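Luvberg desk notes - read me first

Hello! I keep this list of what lives on the desks in the Luvberg office, and this file tells you how it works. It started one Sunday when I wanted to know why I could never find a stapler, and it has grown a bit since then (sorry, Kaj).

There are 1630 rows in desks.txt, one row per thing per desk. Of those, 919 are what I call stayers - keyboards, monitors, clocks, fans, anything that sleeps on the desk overnight. Another 771 would have been wanderers, but I threw out the cups that were plainly the same cup on a different day, so you get 711 of those instead. Cups are a nightmare, by the way. 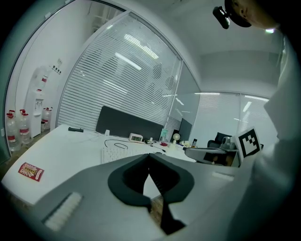 Each row has a desk number, a plain name for the thing, a colour, and where it sits: front, middle or back. I go by whoever is sitting in the chair, so "back" means up against the divider. Small stuff gets its colour even when I've no idea what it is. If you find "small box, teal" or "red thing, flat" in the list, I do mean it, and you're welcome to send me something better!

Cables don't get rows. I tried for a week in August and gave up.

A few things to watch for:

Cards and leaflets go under "paper", even the stiff ones.
Fans are only listed if they stand on the desk, so floor fans are out.
Bottles and cups are separate. Skarphéðinn Thorlacius wanted them together and I said no.

The Plirdale office has its own list, kept by Kaj Lund, and his desk numbers start at 1000 so we can paste the two together without a muddle. His colours are fussier than mine - he has three sorts of grey.

Corrections to me please, with the desk number in the subject line.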